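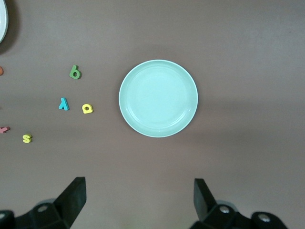
Ticket 311
Product: Gredidum tabletop arm, wrist camera option
Component: table clearing routine
Status: open, waiting on vendor
Opened: 2023-08-29

Summary
Pick on round plates fails when the plate is lying flat. Foam letters are picked without trouble. Same table, same lighting, same gripper fingers.

Steps to reproduce
1. Put a plastic plate flat on the table, right side up.
2. Scatter foam alphabet letters to one side of it.
3. Run "clear table" with the default object list.

Expected
Letters go to the toy bin, plate goes to the rack.

Result
Letters go to the bin. On the plate the arm plans a grasp across the full diameter, which is wider than the fingers open, and stops with error 443. If a second plate is near the corner of the view, the planner switches to that one and stops with the same error.

Tried so far
- Recalibrated wrist camera. No change.
- Raised grasp retries from 2 to 200. Same error on every retry.
- Forced a rim grasp from the side. One finger goes over the rim, the other pushes the plate along the table.
- Loaded the Pirolix grasp set from May. It finds the rim but comes in too steep.

Comment, Werkico support
Rim grasp needs the approach angle set per object. Please send the planner log.

Comment, reporter
Log attached. A per-object angle is acceptable on a test bench. For a kitchen it means someone has to enter every dish in the cupboard, and washing up by hand is faster. Requesting that the angle be taken from the detected rim height.

Next action
Vendor to confirm whether rim height is available to the planner.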